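Equipos > Manipulación bimanual > Investigación
26 de febrero de 2026
Compartido 42 veces · 4 comentarios

Mokix, celda bimanual para traspaso de objetos colgantes

Mokix es la celda de dos brazos que usamos en Preltport para estudiar un gesto que cualquiera hace sin mirar: pasarse un manojo de llaves de una mano a la otra. Llevamos con ella desde julio y seguimos encontrándole cosas nuevas (¡y eso que el primer montaje lo hicimos pensando en piezas rígidas!). En esta página contamos qué lleva, cómo se entrena y qué resultados da el método de suelta retardada, que es lo que más nos preguntan los grupos que vienen a verla.

El problema

Un cubo o una botella se dejan pasar bastante bien de una pinza a otra. La pose se estima una vez, la segunda pinza llega, cierra, la primera abre y ya está. Una anilla con cosas colgando es otra historia. Gira sobre el dedo que la sostiene, el peso cambia de sitio con cada movimiento del brazo y la zona buena para agarrar mide unos pocos milímetros. Además brilla, con lo que las cámaras de profundidad que probamos al principio nos devolvían un agujero justo donde queríamos ver el metal.

Radu Zamfir propuso dejar de estimar la pose del manojo completo. Su idea era que la política mirase solo el trozo de anilla que queda libre junto a la punta del dedo y que decidiera a partir de ahí por dónde entrar. Lo que cuelga debajo entra en la imagen, claro, y la red hace con ello lo que quiere, pero ya no le pedimos que lo reconstruya. Fue un cambio pequeño en el código y enorme en el laboratorio.

Cómo está montada

Los dos brazos comparten un perfil de aluminio al frente de la celda y trabajan hacia dentro, sobre un tablero gris veteado. Las paredes son rojas y tienen textura. Elegimos ese color después de probar varios fondos: contra el rojo los dedos oscuros se separan muy bien y los reflejos del metal se distinguen sin tener que tocar la exposición cada vez que cambia la luz de la sala. Los paneles se quitan y se ponen entre los perfiles, así que si alguien quiere repetir el estudio con otro fondo puede hacerlo en una mañana.

Cada muñeca lleva su cámara, orientada hacia la pinza, y hay una vista fija que cubre la celda entera. Las pinzas son paralelas, con dedos que se estrechan hasta una punta fina. Esa punta es media receta: cabe dentro de una anilla pequeña y permite trabajar de dos maneras, pellizcando el metal o dejándolo colgado del dedo.

Las tres vistas se guardan sincronizadas con las posiciones articulares y la apertura de cada pinza. El registro lo lleva Vodow, nuestro programa de captura, que también marca los instantes de contacto para que luego no haya que buscarlos a mano.
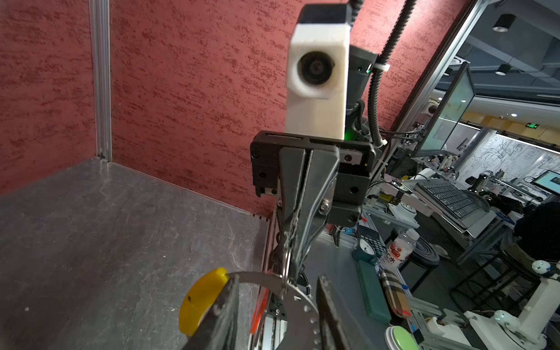
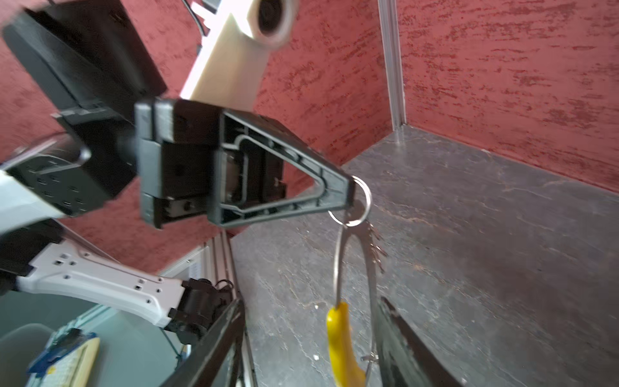
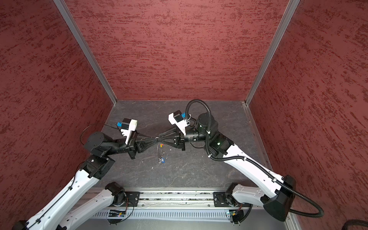 Piezas metálicas con anilla en la celda de paredes rojas.

El método: suelta retardada

En el traspaso clásico la pinza que entrega abre en cuanto la otra ha cerrado. Con objetos colgantes eso falla muchísimo, porque cerrar los dedos no garantiza que haya metal entre ellos. A veces la segunda pinza ha cogido una llave suelta en lugar de la anilla, o ha mordido el borde y la pieza se escurre en cuanto se queda sola.

Nuestro método mete una fase intermedia. Cuando la segunda pinza cierra, las dos aguantan a la vez y la receptora hace un tirón muy corto hacia su lado. Durante ese tirón la red compara las dos vistas de muñeca: si la anilla se mueve igual en ambas, hay agarre compartido y la primera puede abrir. Si se mueve en una sola, la receptora retrocede y vuelve a intentarlo desde otro ángulo. No hace falta ningún sensor de fuerza. Paula Sima, que escribió la parte de comparación, insistía en que la información ya estaba en las imágenes y tenía toda la razón.

La política se entrenó con casi 2000 demostraciones teleoperadas. Oana Pană y Domnica Pană grabaron la mayor parte y tienen estilos muy distintos: Oana entra siempre por arriba y con calma, Domnica busca el lateral y corrige sobre la marcha. Al principio pensamos en unificar criterios, y menos mal que no lo hicimos, porque las correcciones de Domnica son justo los ejemplos de los que la red aprende a recuperarse.

Resultados

Evaluamos el método con 1231 intentos de traspaso, repartidos entre cuatro familias de objetos: llaveros, anillas sueltas con cierre, cadenas cortas y mosquetones con cinta. La comparación se hizo con la misma red y las mismas demostraciones, quitando únicamente la fase de tirón.

Lo que vimos, por orden de alegría:

- Las caídas durante la apertura de la primera pinza pasaron a ser raras en los llaveros. Era el fallo más frecuente sin la fase intermedia.
- En anillas con cierre el beneficio es parecido, aunque el gesto sale más lento, porque la red tiende a repetir el tirón antes de decidirse.
- Las cadenas siguen siendo difíciles. El tirón tensa un eslabón y los demás no se enteran, de modo que las dos vistas coinciden menos de lo que deberían.
- Los mosquetones funcionan bien mientras la cinta no tape la zona de agarre.

También probamos a quitar cámaras. Sin la vista fija el sistema se defiende bastante bien una vez que las pinzas están cerca, pero le cuesta mucho el acercamiento. Sin una de las dos vistas de muñeca la comparación desaparece y volvemos prácticamente al punto de partida.

Mantenimiento y detalles prácticos

Las puntas de los dedos sufren. El metal raya los bordes interiores y con el uso cambia la fricción, así que conviene anotar en cada sesión qué juego de dedos está puesto. Tincuța Lazăr lleva ese cuaderno y gracias a él descubrimos que una semana de resultados raros coincidía con un juego recién estrenado, demasiado liso para las anillas finas.

La calibración entre muñecas se repite al cambiar cualquier soporte de cámara. Las bridas de los cables se revisan a la vez: un tubo corrugado que roza el brazo mete vibraciones en la imagen y la red las confunde con movimiento de la anilla.

En la sala Crăciun estamos preparando la siguiente tanda, con cordones y pulseras de tela. Los primeros ensayos son prometedores y un poco caóticos, la tela se pliega donde quiere y el tirón corto se queda corto de verdad. Radu ya tiene una versión con dos tirones en direcciones distintas y la empezaremos a medir en cuanto terminemos de etiquetar los contactos.

Etiquetas: traspaso bimanual, aprendizaje por imitación, visión en muñeca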